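Subject: Re: [cell-upkeep] duster keeps rolling in the fingers

Feb 8, 2021 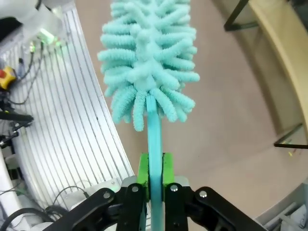 OK so quick answers before I have to run, then the long version of what we do on our side at Brilthorpe. Quoting your message so it's all in one place.

> We've been running the dusting routine on the Matos cell for a while
> now and the handle rolls in the fingers about halfway down the
> panel pass. Not every time. We have turned the grip force up twice
> and it made no difference that I can tell. New pads went on in
> October, printed at Bristullow from the same file as yours. Also
> the wrist view seems to be aimed a bit off since then and I don't
> know if that's related. Does anyone have a setup sheet for this
> tool? And how often are you all changing pads?
>
> Second thing, we get a following error on the wrist joint when the
> arm comes up from the low rows. Clears on reset. Annoying.

Force first. Turn it back down. The handle is a flat thin strip and once both pads are touching it, more force just bends the pads outward at the tips and you end up holding it on a line. We run 80 in the Vakier config and have never needed more for this tool. Anything heavier gets its own profile, don't share them.

Pads next, I'd bet money on the pads. The green ones come off the printer with a slightly rough face and you WANT that. If somebody sanded them smooth when they fitted them, that's your roll right there. Ours did once. Looked lovely, held nothing. Print another pair and leave the faces alone, just knock the stringing off the edges.

Check they're square to each other too. Close on a steel rule, slowly, and look from the wrist side. If you see daylight at the top or bottom one of the linkages is not seated. Back off the screws on that side, close on the rule again with the joints loose, then snug them up a little at a time, swapping sides. Don't do the outer ones tight and then the inner ones, it pulls the pad over. Dot of the weak threadlocker, not the strong stuff please, I've drilled out enough of those.

Where you grab it matters more than I thought it would. We hold the handle a short way below the head, edge-on to the camera so it shows as a thin upright strip in the middle of the wrist picture. If you can see the wide side of the handle the tool is turned 90 degrees and the pads are on the thin edges — it will roll, no grip force is going to save you. Easiest check there is, takes a second. Do it every time the duster goes back in.

Wrist view: yes probably related, if they had the gripper off to do the pads. Ours sits so both pads come in below the middle, same height left and right, and both linkages fill the bottom edge. If one side looks bigger than the other then the bracket went back on crooked. Redo the hand-eye calibration after you straighten it, not before. I've done it in the wrong order and had to do the whole thing over.

Pad life. We logged it because I got asked for a number. The last pair went 1,255 grasps before the first slip, the pair before that only 695, but that one had been sat in a window and I think the sun got it. So we change at 600 now and stop arguing about it.

Duster head. Chenille kind, the fingers mat down after a while and then it drags on the slats and puts a twist on the handle. Which also looks like roll! Pull it, wash it in plain water, let it dry all the way, fluff it out by hand. A wet head is a lot heavier than you'd guess. Re-run the tool weight if you change to a different head, even one the same color and shape.

Following error. My guess is cables. Look at what happens to the slack when the arm is at its lowest row, if anything is lying on the floor it can catch under something and then tug as you come back up. Jog it up at 10 percent with one person watching the cables and the other with a hand near the stop button. Ours was a tie on the bundle cinched too tight at the elbow. If it isn't that, pull the joint log and send it to me, the fault code we got was 172 but I'd want to see yours befor I say more.

Setup sheet, I have one, it's ugly. Two pages, half of it is handwritten notes about the old fingers which you can ignore. Will scan it tonight or tomorow and put it in the list files under Vakier tools.

One more — what speed are you running the panel pass at? If it's the stock number, halve it for the first row where the head meets the slats and then let it go back up. That alone fixed most of our slips.

Let me know what the rule test shows.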